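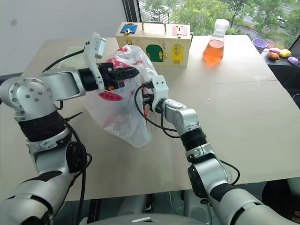
OK, interpreters. I said last week I'd come back to what happens when a defendant can't follow the court's language, and I want to spend most of today on the plea, because that's where things go wrong fastest. A plea has to be the person's own, made with some grip on the charge. Say your client is Dristano, accused of walking out of a shop with a plastic bag of goods, a crumpled white one with red printing like the one on the table there. The clerk reads the charge, a cousin whispers something, Dristano nods. Is that a plea? I'd argue no, and I hope you'd jump up and say so!

Things I want you to look for when you read the Okafor transcript (it's 70 pages, sorry, but pages 7 to 12 are the good part):

Who is interpreting, and did anyone ask if they were trained? Family members soften things. They also answer for the person, and they may turn up later as witnesses.

Was the oath given to the interpreter on the record? If it isn't written down, you'll have a hard time on appeal.

Did the judge ask the defendant anything that needed more than a yes? I love an open question here. "Tell me what you understand you're accused of" does more work than a whole page of nodding.

Habibur Nanayakkara is taking the Thursday group for me, so send him your short answers (300 words, please, and he does check). Bring the Coviton ruling next time.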